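# Office move: the Stornby room

Clurnik gave up its second floor this summer and everything on it had to go somewhere. Most of the paper went to storage. What the Stornby room kept had to fit in the low cabinets along the wall, and this page covers those.

The storage order was 3,000 folders. We used 1,992 of them. Gitau Gachanja did the sorting and kept the list, so questions about where a file ended up should go to him first.

## Low cabinets

The cabinets are light wood grain with one shelf inside. They are low enough to use the top as a work surface, and the doors open wide, so you can get at the shelf without moving anything else. 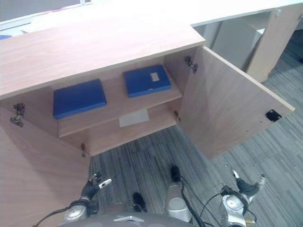 *Two blue folders on the shelf, one with a white label. Loose sheet on the cabinet floor.*

Folders lie flat in these. We tried standing them up in the old room and they slid over every time someone pulled one out. Flat takes more shelf, but the Waweru and Trurnonance papers are small sets and there is room.

Labels go near the top right corner of the cover - small white ones, please, not tape. If you find a folder without a label, look inside before you move it and write down what it holds.

Loose sheets go in a folder or in the tray by the printer. Please don't leave them in the bottom of a cabinet, where they get pushed to the back.

## Still to do

- Labels for the plain folders
- Spare keys for the tall units
- A shelf list taped up by the light switch

The 300 folders set aside for review stay in boxes until November. The old shelf numbers no longer apply.

Page updated 4 Aug 2026.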